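Spirituality and Books board > Reading Circle
Thread: Journals of wandering preachers, anyone?

lovisa_eklund
2024-05-25
I just finished The Stumutero Letters and I'm buzzing! It's a traveling preacher writing home to his sister in 1817, walking village to village, sleeping in barns, arguing with himself about whether prayer counts for anything if your boots are dry. Only 200 pages and I underlined half of them. Has anyone else read it? I want to talk about the March letters so badly.

ebbe_b
Read it last winter. Loved the walking, could have done without the sermons. He repeats himself a lot after page 100.

lovisa_eklund
Oh, but the repeating is my favorite part! It's like a chant, he keeps going back to the same psalm and it's a little different every time (read it out loud, it really changes things).

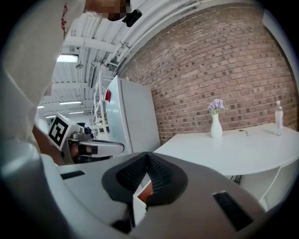
White sleeves, leaning over.

rinaldi_leo
With Lovisa on this one. I read a letter each morning for 30 days before coffee and it was the best month of reading I've had in years. Get the Wadero edition if you can, the notes are wonderful.

ebbe_b
The notes are the problem for me. The editor wants him to be a mystic and I think he was a lonely man who missed his sister.

rinaldi_leo
Couldn't he be both?

ebbe_b
Sure, but then let me find that out for myself.

jkvam
Is the Gudeta paperback the same translation? My library only has that one.

lovisa_eklund
Same translation, shorter intro, no notes. Ebbe, that's your copy! And jkvam, start with the ferry letter, then go back to the beginning. Tell us what you think when you get to the barn fire!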